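4 Setting up a memory-module insertion run

4.1 Scope

Section 4 covers the preparation, calibration and running of the module-insertion task on the Asbridge bench. It assumes that Rorkix has been installed as set out in Section 2 and that the emergency stop has been tested as set out in Section 3. The training method is summarised in 4.6 only as far as an operator needs it to pick settings. The derivation is in the accompanying report.

The task has three phases: take a memory module from the fixture, carry it over the open chassis, and seat it in its slot. The first two phases are scripted. Only the last is learned. The learned part is a residual policy that adds a small correction to a nominal straight-line insertion. It reads the wrist camera and the estimated contact force, and gives a displacement in the plane of the board plus a tilt about the long axis of the slot.

4.2 Preparing the chassis

1. Shut down the target computer and unplug it from the mains. Hold the power button for ten seconds.

2. Remove the side panel and store it off the table.

3. Lay the chassis on its side with the open face up. The power supply end faces the operator's side of the table.

4. Push the chassis against the two stops in the table slots and tighten the side clamp by hand. Do not use a driver on the clamp. The steel of the case bends well before the clamp slips.

5. Check that the drive cage cables are clear of the memory slots. Tie back any loose cable that can reach the board when pulled lightly.

6. Open the latches at the ends of the memory slots.

CAUTION: If the processor has been taken out, the contacts in the socket are exposed and bend at very low force. Set the keep-out volume "socket_open" in Rorkix before enabling the arms. The default volume assumes a fitted processor and is too low to protect an open socket with its frame raised.

Note: The graphics card may be left in or taken out. Trials with the card fitted must be logged under a separate configuration name. The card changes both the clearance available to the fingers and the background seen by the wrist camera, and mixing the two in one data set lowered the insertion rate in both.

4.3 Placing the fixture

The grey fixture goes to the left of the chassis and carries the module in a known pose at the start of each trial.

1. Wipe the underside of the fixture and the table below it. A single chip of swarf is enough to tilt the plate.

2. Seat the fixture on its locating keys with the tall post standing up.

3. Put a module in the lower slots, long edge level, contacts down. It should lift out with no drag.

4. Jog the arm to the taught point "post_top" and compare the reading with the value stored in the station file. If they differ by more than 0.5 mm on any axis, reseat the fixture and repeat. If they still differ, teach the point again as set out in 5.2.

5. Run "pick_check". The arm takes the module, lifts it, and puts it back. Watch for rocking of the plate as the fingers close.
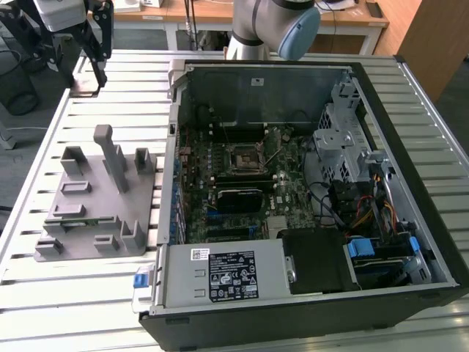 One reader of the January draft objected that a fixed fixture makes the result easier than it looks: if the module always starts in the same pose, the grasp is always the same, and the residual policy may only be learning one constant offset. The reader asked for trials with the fixture moved between picks, or with the module handed over by the second arm.

The objection is fair and the procedure was changed to meet part of it. The fixture stays where it is, as the pick phase is outside the claim being tested. The grasp is now varied on purpose. Rorkix draws an offset along the module for each trial, and a small pitch error, and applies both at the pick point before the fingers close. A policy that has learned one constant offset fails under this setting, and did so when it was tried. Handover from the second arm has not been tested and no claim is made about it.

To turn on grasp variation:

1. Open the trial file and set "grasp_jitter" to on.

2. Set the range along the module to 3 mm either side and the pitch range to 2 degrees either side. Wider settings bring the fingers onto the memory chips.

3. Save the file under a new name. Rorkix will not start a logged run from a trial file that has been edited in place.

4.4 Camera and force checks

Do these at the start of every session and again after any collision stop.

1. Clean the wrist camera lens with a dry lens cloth.

2. Move to "slot_view" and capture a still. The whole slot, latches included, must be inside the guide box on the screen. If it is not, check the camera bracket before changing anything in software.

3. Set exposure to manual. Automatic exposure reacts to reflections from the metal parts of the case and the policy was not trained for it.

4. Lift the gripper clear of the chassis, with nothing in the fingers, and zero the force estimate. Wait five seconds and read it. Drift above 1 N means the arm has not warmed up. Run the warm-up cycle and zero again.

5. Check the cables on the side of the arm through the full wrist range used in the task. A cable that pulls tight shows up as a force offset that depends on wrist angle, and this can't be zeroed out.

4.5 Force limits

The nominal insertion presses along the slot normal until the seating force is reached or the time limit expires. Limits are set in the station file:

Search phase, maximum normal force: 15 N
Seating phase, maximum normal force: 90 N
Lateral force, all phases: 20 N
Time limit per attempt: 12 s

CAUTION: Do not raise the seating limit to rescue a failing run. A module that is tilted or offset in the slot will not seat at a higher force, and the board flexes under it. The chassis supports the board only at the standoffs.

If a lateral force stop occurs, the arm holds position. Release the module by hand before retracting. Retracting with the fingers closed can drag the module sideways out of a half-entered slot.

4.6 Choosing the training set

The residual policy is trained in two stages. Stage one uses corrections recorded from an operator guiding the arm through the last few millimetres. Stage two uses the policy's own attempts, labelled automatically from the final height of the module and the force trace.

The released policy used 3,000 attempts in stage two, on top of 460 guided insertions in stage one. A smaller stage-two set of 2,000 attempts gave a policy that did as well with the graphics card out and clearly worse with it fitted. Removing stage one altogether gave a policy that pressed on the slot wall until the lateral limit tripped, and that line of work was dropped.

For a new board, the following order is suggested.

1. Load the released policy and run 20 attempts with no further training. Record the outcome of each.

2. If most attempts seat, go straight to stage two on the new board.

3. If most attempts stop on lateral force, record new guided insertions first. Guide slowly and let the module find the slot – fast, confident guidance leaves out the contact data that the policy needs.

4. If most attempts time out with low force, the slot height in the station file is wrong. Correct it before collecting anything.

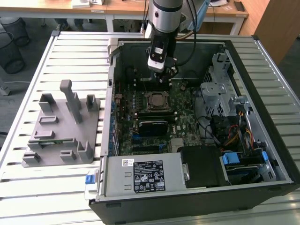 5. Once the slot height is right, repeat the 20 attempts from item 1 and discard the earlier set. Attempts made with a wrong slot height carry labels that look valid and aren't.

Automatic labelling should be checked against a visual inspection for one attempt in every ten. The usual error is a module seated at one end only. Its height at the centre can fall inside the tolerance while one latch is still open. Mark these as failures by hand. The label tool added by Vulness reads the two latch positions from the wrist camera still and catches most of them, but it has been checked only on boards with pale latches.

4.7 Running logged trials

1. Confirm that the configuration name matches the chassis as it stands: card in or out, processor in or out.

2. Confirm the keep-out volume.

3. Start the run from the Rorkix console. Keep hands outside the table frame while the status bar is amber or green.

4. After each seated attempt, wait for the arm to retract, then open the latches and return the module to the fixture. The removal step is manual in this release.

5. Replace the module after 50 insertions, or sooner if the contacts show scoring. Worn contacts lower the seating force, and the insertion rate then rises for reasons that have nothing to do with the policy.

6. At the end of the run, export the log before closing the console. Closing first keeps the outcomes but drops the force traces.

Note: Results are to be reported as seated attempts over all attempts started. Attempts ended by an operator stop count as failures, unless the stop was for a cause listed in 4.8.

4.8 Stops that may be excluded

Loss of network link to the arm controller.
Person entering the guarded area.
Module dropped during the pick phase, before the chassis is reached.
Camera frame loss longer than 200 ms.

Write the cause in the comment field at the time of the stop. A cause entered after the log has been exported is not accepted.

4.9 Comparison runs

The baseline is the Říha spiral search, supplied with Rorkix as "search_spiral". Run it with the same force limits, the same grasp variation and the same module as the policy under test. Alternate the two methods in blocks of ten so that contact wear falls evenly on both.

The spiral search takes longer per attempt. Leave the 12 s limit in place for the main comparison. If a second comparison is wanted with a longer limit, apply that limit to both methods and report it in a separate table.

Section revised 08/04/2025. Station files made before this revision need the "socket_open" entry added by hand.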